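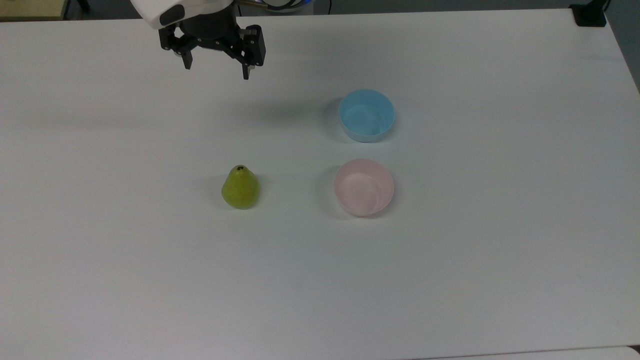
Unit 4: Working Rules for the Tabletop Arm
Cestbridge Technical Program – Handling and Automation, Lab Handout

Read this before your bench slot. You will be asked to sign a sheet claiming you did, and the sheet is believed right up until something gets bent.

4.1 Who is in charge of the arm

One person. The person holding the enable switch runs the arm, and everyone else on the bench is an audience. If you want the arm stopped, say "stop" in a loud voice. "Um" has been tried.

Hand over the switch only with the arm halted and the program paused. Say out loud that you are handing it over. It feels silly for the first week.

4.2 Speed

The bench limit is 300 mm per second in open space and 40 mm per second for the final approach to any object. The controller will let you go faster. So will a shopping cart on a hill.

4.3 Setting out the table

Put out only what the task sheet lists. For the pick-and-place exercise that means the fruit and the two bowls, with clear table between them so the fingers can come down on either side of a thing without nudging its neighbor. Phones, coffee and your own task sheet live on the side shelf.

Wipe the surface first. Crumbs are small, but the part of your report that blames them will be long.

4.4 Before each run

– Fingers open, nothing held.
– Cable has slack through the whole path, including the far corner you don't plan to visit.
– Mounts and clamps checked by hand. Looking at a clamp doesn't tighten it.
– Start position written down. "Same as before" is not a position.

4.5 Counting a run

Each group does 16 runs. A run counts as good if the object ends up inside the named bowl and the bowl is still upright. Touching the rim is allowed but must be logged. Dropping the fruit in the wrong bowl is a failure, however gracefully it was done.

Do not move anything by hand during a run to help the arm along. If you do, strike the run and repeat it. Groups with a perfect score and no struck runs will be invited to do it again while I watch.

4.6 After a stop

Keep hands out of the reach area until the switch is released and the status light is steady. Wait 2 seconds more. Then clear the object, write one line on what happened, and restart from the home position.

Reading for next time: the Brekik controller manual, chapter on stop categories. It is dull and it will be on the test.

Related handouts
Unit 2: Reach Areas and Floor Tape
Unit 3: Reading a Risk Assessment Without Falling Asleep
Unit 5: Grip Force and Soft Goods
Site Visit Notes: Grurberg Packing Hall
Grube Lab Booking Rules (updated January)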